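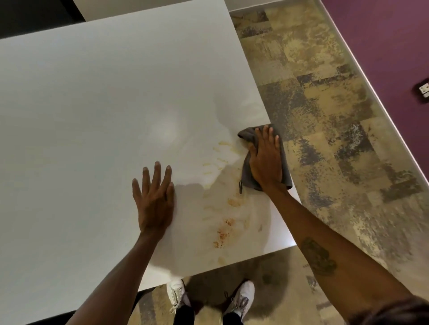
Table wipe, head view. Left hand flat, cloth in the right, residue still on the surface.

Feb 27, 2018. Wiping set, head camera

Target for the wiping task is 300 usable episodes. Total in the Ninditz store before this session, all tasks: 2387. Added 20 today, of which two are marked for review.

Protocol as used:
Soil the table from the squeeze bottles, yellow first, then orange-red. Start recording with both hands out of view. Wipe until the operator judges the surface clean, hands out again, stop. One cloth per episode. Fold is free.

Notes

Bracing hand. Marta Kravchuk asked whether the flat left hand should be labeled as its own phase or left as background. It is in most of the episodes and it moves when the reach gets long. I labeled it "support" with start and end times. Cheap to drop later, expensive to add.

Glare. The tabletop is glossy and the ceiling light gives a bright spot on it. Pale yellow next to the spot is hard to separate from a wiped streak. The Stornel stain mask merged the two in both review episodes. Tried a lower exposure on the last four: mask better, carpet and shoes too dark, hands fine. Keeping the lower setting for now.

Smear state. Annotation has "dirty" and "clean" only. A large part of each episode is neither, residue is spread thin and the surface looks hazy. Proposed a third label, "smeared". Lytvynenko wants to see how much it slows annotation before agreeing. Will relabel five episodes and time it.

Stroke segmentation. Cutting on change of direction gives too many short pieces when the cloth is worked back and forth over one spot. Set a minimum of 800 ms per stroke. Anything shorter is joined to the stroke before it.

Sync. Clock offset between camera and wrist sensor checked at start and end, within one frame both times.

To do
- rerun mask on the two review episodes with the Memard weights
- order more dark cloths, same type, the light ones vanish against the table
- relabel test for "smeared"
- second operator, left-handed if we can get one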